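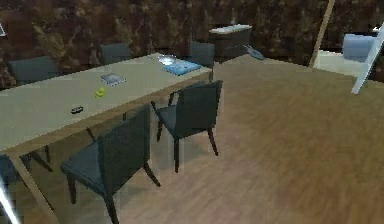

Print this page
E-mail this article
Search this journal Go Advanced search

3.2 Seating layout and speech level in shared dining rooms

Background speech in a dining room depends on the number of talkers, the distance between them, and the sound absorbed by the surfaces. The first two are set largely by the furniture. Earlier room surveys in Rirkeck and Wokska reported seat counts but not seat spacing, so their level data cannot be compared directly with ours.

We define the talker distance d as the straight-line distance between the mouths of two seated persons, taken at a fixed height above the seat. For a long table, d has a short value across the table and a larger value along the diagonal. Fig. 4 shows a rendered room with a long rectangular table and dark gray slat-backed chairs along its sides, one of them pulled out from a corner and turned to the open floor. A chair in that position increases d for its occupant and removes the direct path to the opposite side. Such seats were coded as "detached" and handled separately in the regression.

Figure 4. Rendered dining room with long table and one chair turned away from it.

Speech was logged in the Bitine residence halls during the evening meal in April. The sample holds 2109 valid intervals after removal of kitchen noise, music, and dropped trays. Each interval was assigned a level, an occupancy, and a mean d. The Gu correction for talker overlap was applied before averaging, with the same constants for all rooms.

Level rose with occupancy in every room, as expected. The rise was steeper where the floor was bare, and it flattened once most seats were filled. Mean d had a weaker but consistent effect — longer distances went with higher levels, even when occupancy was held constant. We take this as evidence that diners adjust their voices to the farthest person in the conversation. Detached seats did not follow this pattern. Their occupants spoke less often, and the model fit improved when they were left out.

Two limits should be noted. First, d was derived from the position of the chair and ignores leaning. Second, absorption was estimated from surface area and material tables; no decay times were measured while the rooms were occupied. The second limit matters more in small rooms, where the diners themselves supply much of the absorption. Section 3.3 repeats the analysis with absorption treated as a free parameter.

0 comments | 2 shares
Print | E-mail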